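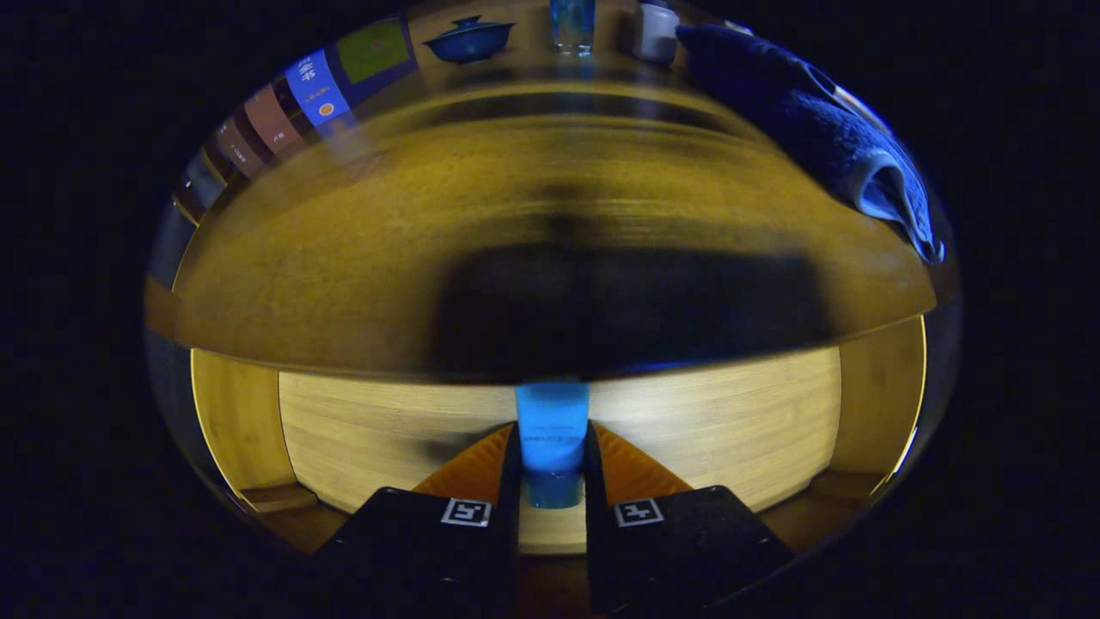 Brinwood Catalog, Vol. 10, page 262

Terkov Hand Gripper: Finger and Pad Service Set

Item 472
Fits: Terkov Hand Gripper, standard body and long-handle body
Does not fit: Terkov bench gripper (ask for the Arai adapter plates)
Availability: in stock, ships from Brinwood

Overview

The service set replaces the parts of the Terkov Hand Gripper that wear in daily use. It comes with left and right fingers in matte black, the orange wedge pads that go on their inner faces, and a sheet of printed markers. Most labs change the pads several times before they need new fingers, so the pads are also sold on their own.

The pads are molded in a soft compound and slope toward each other to form a V. A cup or other round item settles into the V and can be held with a light squeeze. Thin-walled cups need very little trigger travel. If the wall of a cup bows in when you close on it, back the trigger stop out until it doesn't.

The markers sit on top of the fingers, facing the camera. The tracking software reads finger opening from the distance between them, and it uses the pattern to tell left from right. The two patterns look much alike at first glance. Check them against the marker sheet before you peel anything.

What is in the set

Left finger, black, with pad recess
Right finger, black, with pad recess
Orange wedge pads, left and right
Marker sheet with spares
Finger screws with thread lock already applied
Hex key
Alcohol wipes
Printed alignment card

The gripper body, trigger, slide rail and camera are not included. The camera mount is listed separately under Terkov accessories.

When to change the pads

Pads are rated for up to 200 hours of handling. Treat that as a ceiling. Rough ceramics, unglazed foot rings and anything with a molded seam will use them up sooner. Glass and smooth plastic are easy on them.

Change the pads if:

The tip of the wedge has gone round or started to tear.
The surface stays shiny after cleaning.
A cup turns in the grip when you tilt the tool.
One pad has visibly worn more than the other.
The edge of a pad lifts away from the finger when you push it sideways with a thumb.

Uneven wear usually means the fingers are out of line. New pads will wear the same way if you don't fix that first. See Alignment.

Always change both pads together. Do not mix an old pad with a new one, even if the old one looks fine.

Removing the old pads

Switch off the camera and unplug the cable at the handle. Set the gripper on its side on a towel with the fingers open all the way.

Start at the wide end of the wedge. Work a fingernail or a plastic card under the edge and peel slowly toward the tip. Don't use a knife. The recess is easy to score, and a scored recess will show through as a ridge under the new pad.

Old adhesive comes off with an alcohol wipe and some patience. Leave the wipe sitting in the recess for a minute if the glue is stubborn. Acetone and citrus cleaners will cloud the black finish and can lift the markers, so keep both away from the tool.

Let the recess dry fully before going on.

Fitting the new pads

Each pad is molded with an L or R on the back. With the trigger toward you and the markers facing up, L goes on your left.

Peel the liner from the wide half only and set that end against the shoulder of the recess. Check that the sides line up, then pull the rest of the liner and roll the pad down toward the tip. Press hard along the whole length with your thumb.

Close the fingers gently on the alignment card and leave them closed overnight. A rubber band around the trigger is enough. The tool can be used sooner for light items, but we have seen pads creep when a gripper went straight back to a full shift.

Changing a finger

A finger needs replacing if it is cracked, if it has bent at the root, or if the screw holes have gone loose. A drop onto a hard floor is the usual cause.

Take out the root screws with the supplied hex key and slide the finger forward off the carriage. Wipe the carriage face and look for chips of black plastic caught under it. Slide the new finger on, start the screws by hand, and bring them up a little at a time, going back and forth between them. Stop when the finger no longer rocks. The thread lock does the rest, and extra force will pull the inserts.

The screws are meant for one use. Spare screws can be ordered in a bag under the Terkov fasteners listing.

Alignment

Open and close the trigger slowly a few times and watch the tips. They should meet at the same height and come together at the same moment. If one arrives first, loosen its root screws slightly, close the fingers on the alignment card, and tighten again with the card in place.

Next look straight down on the markers. They should be level with each other and square to the fingers. A marker stuck on at a slant will still read, but the opening value will drift as the tool closes.

Hold a straight-sided cup upright between the pads and look at it through the camera view. It should stand in the middle of the gap. If it leans, one pad is probably seated off the shoulder. Pull it and fit it again within the first few minutes, while the adhesive still lets go cleanly. After that, use a new pad.

Replacing a marker

Markers fade, pick up scratches and sometimes peel at the corners. Change them when the software begins to drop one side, or when the white has gone gray.

Warm the old marker with a hand or a desk lamp and peel it off from one corner. Clean the top face. Cut the new marker from the sheet and leave its white border on. The software needs that border to find the pattern, and trimming it is the mistake we hear about most.

Place the marker inside the molded outline on the finger. Smooth it from the center out. Do not cover it with clear tape, as the glare will cause dropouts under overhead lights.

If left and right are swapped, the opening value will freeze or jump. Swap them back using fresh markers from the sheet. A marker that has been lifted once won't lie flat again.

Calibration after service

Run the open and close routine in the Terkov software any time a finger, pad or marker has been changed. The routine asks for a full open, a full close, and a close on the alignment card. Save the result under a new name and keep the old file until you have checked the first recordings made with the new one.

Calibrate in the light you work in. Shiny tabletops and strong shadows from a shelf or lid near the work area can hide a marker for a moment. If the software reports missed frames, move the lamp before you go looking for a fault in the tool.

Fast swings of the hand will smear the background in the camera view. That is a matter of exposure and has no bearing on calibration as long as the markers stay sharp.

Daily care

Wipe the pads with a damp cloth at the end of the day.
Brush grit off the slide rail. No oil on the rail.
Store with the fingers slightly open.
Keep the tool out of direct sun.
Check the root screws every Monday, or after any drop.

Compatible parts

Pads only, orange: order by finger type, standard or long.
Pads only, firm grade: for heavier items. Not suggested for thin cups.
Arai adapter plates: let the same fingers mount on the Terkov bench gripper.
Punach carry case: foam cut for one gripper with the camera on, plus a pocket for the marker sheet and hex key.
Marker sheet only.

Common questions about orders

Fingers are sold as a matched pair and we can't split them. A new finger next to an old one rarely closes evenly.

Older Terkov grippers with the round carriage take a different root. Look at the face where the finger mounts. If it is flat, this set will fit. If it is round, send the serial number with your order and we will check for stock.

Returns are accepted on unopened sets. Pads with the liner removed can't be returned. Sets that arrive with damaged fingers are replaced at no charge if you keep the packaging.

The firm grade pads are on back order until November. Orders that include them will ship in two parts unless you ask us to hold the whole order.

Bench gripper parts start on the next page.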